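Asunto: Re: [vinetas-lista] Sobre la película de Betero y el personaje de Vindier
De: Redacción del boletín

Hola a todos:

Contesto al mensaje de ayer por la noche, que copio en parte para que se siga el hilo.

> He leído que la adaptación de Betero se queda con los tres primeros álbumes
> y que Vindier no sale hasta el final. Me parece un error. Sin Vindier no
> hay conflicto, y el público que no conozca el tebeo va a ver dos horas de
> presentaciones. ¿Alguien sabe si esto está confirmado o es un rumor más?
> También se decía que Sindby iba a ser una mujer mayor y ahora parece que no.

Confirmado del todo no está. Lo que hay es la nota que mandó la productora en febrero, en la que se habla de «los primeros álbumes» sin decir cuántos. El número tres salió después, en una entrevista de radio, y de ahí lo han copiado casi todas las páginas. Yo lo daría por probable.

En cuanto a Vindier, hay que recordar que en el tebeo tampoco aparece pronto. Se le nombra en el primer álbum, en la carta que recibe el capitán, pero no se le ve la cara hasta la página 168 de la edición integral. Durante toda esa parte el enemigo es la compañía Sabatier, que compra el puerto y echa a los pescadores. Eso da para una película completa si el guion se toma en serio lo del puerto – que a mi juicio es lo mejor de la serie – y deja las persecuciones para la segunda mitad.

Lo que me preocupa es otra cosa. La serie tiene ocho álbumes y la productora solo ha comprado los derechos de una película, con opción a otra. Si la primera acaba con la aparición de Vindier y no funciona en taquilla, nos quedamos sin final. Ya ha pasado con otras adaptaciones y no hace falta que las enumere.

Sobre Sindby no tengo información nueva. En el tebeo la edad no se dice nunca y el dibujo cambia bastante de un álbum a otro, de modo que cualquier elección se puede defender. Prefiero una actriz mayor, por la escena del faro, aunque entiendo que otros no lo vean así.

Aprovecho para responder a quienes preguntaban por la edición integral. Son 325 páginas en el primer tomo, con las portadas originales al final y sin los textos de las revistas. El papel es más fino que el de los álbumes sueltos y los negros se transparentan un poco. La traducción está revisada, pero han mantenido «el Betero» con artículo en los primeros capítulos y sin artículo en los demás, igual que en la edición antigua. El segundo tomo está anunciado sin fecha. 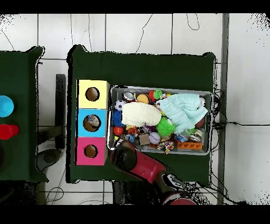 Si la película va a durar dos horas, la carta del primer álbum tendría que leerse entera al principio, con eso Vindier ya está presente y no hace falta enseñarlo. Lo escribió otro suscriptor esta mañana en el hilo de adaptaciones, y añadía que el error sería ponerle voz a la carta, porque entonces el actor queda descubierto antes de tiempo. Estoy de acuerdo en lo primero. En lo segundo no tanto: la puede leer el capitán, como en el tebeo, y se acabó el problema.

Quien tenga grabada la entrevista de radio, que avise por aquí. Yo solo oí la última parte y me gustaría comprobar si se dijo «tres álbumes» o «tres historias», que no es lo mismo, ya que el segundo álbum contiene dos historias cortas y la del contrabandista se podría quitar sin que se notara.

Por favor, al contestar recortad el mensaje citado y cambiad el asunto si pasáis a hablar de otra serie.

Un saludo.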